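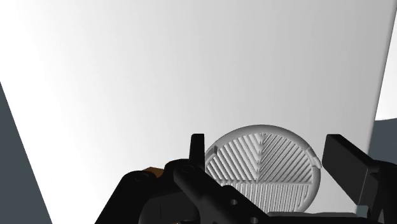 Por que a Imivex 800 imprime etiquetas em branco depois da troca do rolo?

O rolo novo foi colocado com a face térmica para baixo. Vire o rolo, feche a tampa e segure o botão de avanço por 5 segundos para refazer a calibração.

Categoria: Suporte > Impressoras de etiquetas > Resolvidos

Registro do chamado, loja Cadura

Cliente relata etiquetas sem texto desde a troca do rolo. Driver reinstalado duas vezes, sem mudança. Página de teste também saiu em branco.

Pedimos para riscar a etiqueta com a unha. O risco escuro apareceu só no lado de baixo. Rolo virado, impressão voltou, mas fraca na margem direita.

Limpeza da cabeça térmica com álcool isopropílico, espera de 2 minutos antes de religar. Densidade estava em 40 desde dezembro, alterada para o papel antigo. Voltamos ao padrão de fábrica pelo menu Avançado.

Lote de teste impresso sem falhas. O cliente vai manter os rolos Astano e pediu o código da cabeça de reposição, enviado por e-mail.

Chamado encerrado em 9 de fevereiro de 2020.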